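From: Tadeo Palma
To: cell-planning list
Date: Fri 10 July
Subject: Re: [cell-planning] Collden bin cell, what goes in the request

On the budget draft, Zulema Sepúlveda wrote:

> The draft has one line for "gripper and accessories" at 3,113. Finance
> will send that back. Can you split it, and say which items we need before
> the second cell is ordered and which can wait? Also, Octavio asks why
> the bin is a separate purchase when Loruvcombe already quoted a
> plastic tote.

Split below. All prices are from the May quotes and exclude shipping.

The tote is out. The wall flexes under side load and the part positions shift with it. The sheet-metal bin has sloping sides, so a bar near the wall can still be reached with the fingers tilted. Its cost is the glare off the inner wall, which I have put under lighting. 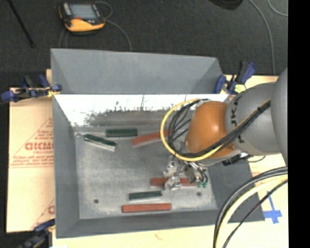

1. Bin mounting. The bin is held with clamps at present. That is fine for trials on a bench, but the second cell needs a bolted base plate with locating pins. Leiva can cut one in 20 working days. Needed before the order.

2. Cable dressing. Cables loop around the wrist and run back along the arm, and from above they cover part of the bin. I want a proper dress pack with a spring return. Needed before the order, as the retrofit price is 80 percent higher.

3. Fingertips. Metal tips, two spare sets. Rasudden sells them singly, so ask for the set price. Can wait.

4. Lighting. One diffuse panel, plus a matte coating for the back inner wall. Try the coating first. If it is enough, drop the panel.

5. Test bars. We have red and dark green. Clem wants 23 more in mixed colors for the acceptance runs. Can wait until the cell is on the floor.

Not included: guarding, the controller license and Nikola's integration hours. Those sit in the main request and should stay there, otherwise they get counted twice.

Zulema, if you need one number for the form, use the total of items 1 and 2 and mark the rest as deferred.

Tadeo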